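Ketano Pilgrim Daypack: Review After a Season of Temple Visits

Rating: 4 out of 5

The Ketano Pilgrim is a small daypack sold to people who visit temples, shrines and other places where you have to leave your shoes, phone or leather goods at the gate. It has a separate shoe pocket, a flat inside pouch for offerings and papers, and a strap that lets you lock the whole bag shut before handing it over at a cloakroom. I bought mine in October and have used it on two trips since then, plus most weekends at home.

What it is like to carry

The bag is light and sits high on the back. That matters in a line. At a busy shrine you can stand for hours with people pressed up behind you, and a bag that hangs low gets pulled around. The Pilgrim stays put. The shoulder straps are thin, and after a full morning I could feel them, but I never had to take the bag off to rest.

It also swings around to the front easily, which is how most temple staff want you to wear it once you are inside. There is a grab handle at the top and another on the side. The side handle is the one I use at the counter, when I need to pass the bag through a small window.

The shoe pocket

This is the main reason to buy it. The pocket is at the bottom, opens from the outside and has its own lining, so dust and grit stay out of the rest of the bag. It takes a pair of sandals or flat shoes with no trouble. My walking shoes, size 11, go in if I put them sole to sole, and then the main compartment loses a good part of its space.

I used it at a hill temple with 3,000 steps, where the shoe racks are at the bottom and you come down by a different path. Having my shoes with me at the top saved a long walk back. Check the rules first, though. Some places do not allow footwear past the gate even inside a bag, and the staff will ask.

The lining wipes clean with a damp cloth. After rain I leave it unzipped overnight.

Food and drink

The main compartment has an elastic loop for a bottle and enough room under it for a packed lunch. I usually take cartons in place of a bottle, as many temples will not let you bring metal or glass inside and I can finish a carton at the gate. They pack flat against the back panel. Keep them away from the zipper end, where the corner of the lock plate presses in.
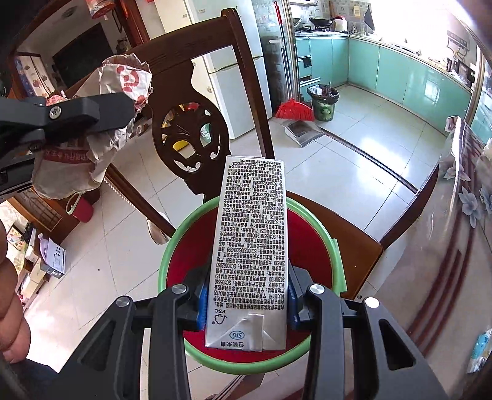
The lock strap

The strap runs through both zipper pulls and closes with a three-digit lock. It will not stop anyone who really wants to get in, but it keeps the bag shut in a cloakroom where things get stacked. The dial is stiff and the numbers are small. I had trouble reading them before dawn, when the early service lines form, and ended up using the light on my phone.

You can take the strap off and replace it with a small padlock. I did this for the second trip and preferred it.

Compared with the others

Before this I had an Atis sling bag for 5 years. The Atis is cheaper and tougher, but it has one compartment and your shoes go in with everything else. I also borrowed a Cropper daypack for a weekend. The Cropper has better straps and a real rain cover, and it is the one I would choose for a long walking route between shrines. For standing in line and going through gates, the Ketano is easier.

What I did not like

The inside pouch is a little too narrow. A standard paper prayer booklet fits, but a printed entry pass has to be folded, and the gate scanner at one place would not read mine across the crease. The zipper on the shoe pocket started to catch after the first month. Rubbing a candle stub along it helped.

The color choices are gray and a pale tan. The tan one shows marks from ash and colored powder right away, so get the gray.

Price and where to buy

I paid 76 dollars at Ilmont, shipping included. That is a lot for a bag this size. If you go to one temple a year, a cloth bag for your shoes will do the job. If you go often, or you travel with older relatives and end up carrying everyone's things, it is worth the money.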